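House rules for a tabletop arm, second revision

The first version of these rules was a sheet of A4 taped to the door. It had eleven lines, four of which contradicted the risk assessment, and one of which simply said "be sensible". I took it down in February and have been rewriting it since, mostly on the train. What follows is the text as it now stands, with my reasoning where I think somebody may want to argue.

Scope first. The rules cover a single light arm with a parallel gripper, fixed at a table, doing pick-and-place work on household objects. They don't cover mobile bases, anything with a blade, or anything that lifts more than a bag of sugar. If you run larger machinery you need proper guarding and a person whose job it is to sign for it, and a blog is the wrong place to be looking.

I should also say that the collaborative label on an arm settles very little. The standards people have been clear for years that it is the application that gets assessed: arm, gripper, object, table, software and the person leaning over it. A gentle arm holding a kitchen knife is a hazard. The same arm holding a sponge is mostly a nuisance. Every time the object set changes, the assessment is open again, and the rules below are written with that in mind.

1. Speed

Two limits. While anyone is inside the marked floor line, tool speed is capped at 200 mm/s. When the line is clear, the operator may raise it to whatever the task file asks for. The cap is set in the safety configuration, which needs the password, and never in the task script. We used to do it in the script. A script is edited by whoever is in a hurry, and on one Saturday the cap vanished from ours during a merge and stayed vanished until Monday's checks.

The number is ours. Yours should come out of your own measurements, with your own payload.

2. Stop

The stop button lives on the operator's side, within reach of a seated person, and its cable is not to be shared with anything. It is pressed once at the start of each session with the arm moving slowly in free air. The operator watches the arm halt, resets, and writes initials in the log. A software stop on the laptop is handy and does not count.

We have had one failed check in the life of the log. The button was fine and the connector had worked loose behind the table. It took less than a minute to put right and would have been invisible without the check.

3. The table

Most of my rewriting went into this section. The old sheet said "keep the workspace tidy", and that can't be checked by anyone.

The new text says that the tabletop holds only what is listed in the task file. Cups, phones, screws, tape measures and the operator's lunch are not in the task file. Objects are placed by hand while the arm is stationary with the brakes on, and the operator says "clear" aloud before releasing it, even when working alone. I felt silly doing that for a week and then stopped noticing.

Spacing matters more than I had allowed for. A parallel gripper needs room for two fingers on either side of the thing it is picking up, plus some margin for pose error. With our fingers open, a gap narrower than 9 mm next to the target counts as contact, and the task file has to declare it as a cluttered layout. Cluttered layouts are allowed. They run at the lower speed regardless of who is inside the line, and the force limit drops as well. Objects which touch or overlap are always cluttered, whatever the tape measure says.

Things with loose parts get their own line. Tags, strings, stems and ribbons can catch in a finger joint or be mistaken for the object itself. Either take them off or name them in the task file as part of the object, so that the person reviewing a bad grasp knows the tag was there.

Near the front edge we keep a strip 155 mm deep with nothing in it, for fixed layouts. Free layouts may use the strip, provided the operator's chair is pushed back first.

The current food-and-toy set is a fair test of the section. A cucumber and a banana lying against each other make a cluttered layout straight away, and the plush dinosaur has a tag hanging from its front. The chilli goes beside the green plate, and the apple sits in a bowl, so its grasp has to come from above with the rim accounted for.
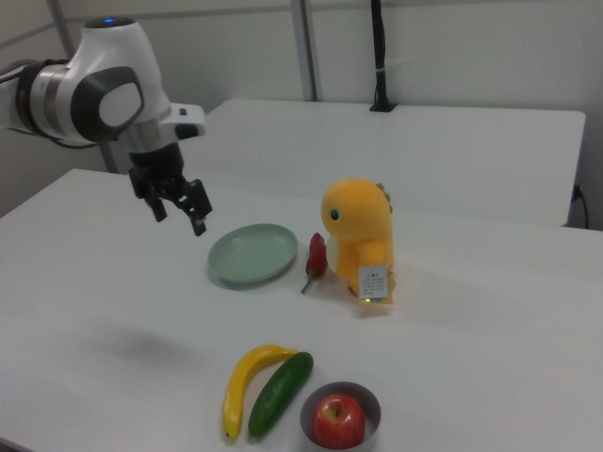
4. Food

Real or imitation, food is treated as real until the task file says otherwise. Real food is dated, goes in the fridge between sessions and is thrown out after 3 days. It isn't eaten. The gripper fingers are wiped before and after, using the cleaner the finger maker allows, and the table likewise.

I'd add a word on chillies. If you use real ones, wear gloves for loading and wipe the fingers before handing over to the next operator. A split one leaves something behind that a dry cloth only spreads.

Soft fruit changes during a session. A banana that has been picked up twenty times is a different object from the one you started with, with a different stiffness and often a different colour. Swap it on a schedule and log the swap. Otherwise your afternoon results are measuring the fruit.

5. Cables and mounts

Cables leave the arm behind it, with enough slack for the full range of the wrist and no loop hanging into the work area. Before a new task is run for the first time, the operator jogs the arm slowly to each extreme of the planned path and looks at the cables, with a hand near the stop.

Anything clamped to a table is pushed by hand at the start of the session. If it shifts, it is tightened and whatever depends on its position is calibrated again. Ataahua Hollis, who reviewed this draft, wanted a torque figure here. I resisted, as we own one torque screwdriver and it is generally lost, but her point stands. "Push it by hand" is only as good as the hand. We compromised on a pencil mark at the foot of each clamp, so that movement shows.

Floor cables go under a cover or along the wall. No exceptions, including for the short demonstration that will only take a minute.

6. Lights and states

Everyone who enters the room should be able to say what state the arm is in without asking. We keep a card on the wall listing what each indicator means on our particular controller. I won't reproduce it, as colours vary between makers and between firmware versions from the same maker. Copying somebody else's card is worse than having none.

The rule attached to the card is short: a light tells you what the controller believes. It is not permission to reach in. Permission comes from the operator.

7. Who may do what

Three roles, which may be held by one person on a quiet day. The operator runs the arm and owns the stop. The loader places objects. The reviewer signs off task files and may not sign their own. The last clause was the only one that caused real grumbling, and it has caught more mistakes than the rest of the section. Most were wrong units.

Visitors stay behind the line. A visitor who wants to load an object becomes a loader, which takes a ten-minute briefing and a signature.

8. The log

Date, operator, task file version, stop check, clamp check, object swaps, anything odd. We keep it on paper. I have tried two electronic versions and both were filled in at the end of the day from memory, which defeats the purpose.

"Anything odd" is the column I read. Past entries include a squeak at the second joint, a plate that crept a little with every placement, and a run where every grasp landed slightly to the left after the table had been leaned on. None was an incident. All of them were worth a line, and the last one cost us half a day before somebody looked at the log.

Still open

I haven't settled remote operation. The present text says the operator must be in the room, and there is pressure to relax it for overnight runs. My view is that overnight runs need a proper enclosure - a real one, interlocked - and that no wording can stand in for it.

The force limit for soft toys is also unsettled. A plush body hides how hard it is being squeezed, and the fingers close a long way before the controller registers much at all. For now we cap the closing width as well as the force. I have a few weeks of readings to go through before I put a number in the text.

Comments are open. If you disagree with the 9 mm, please send your finger geometry along with the complaint.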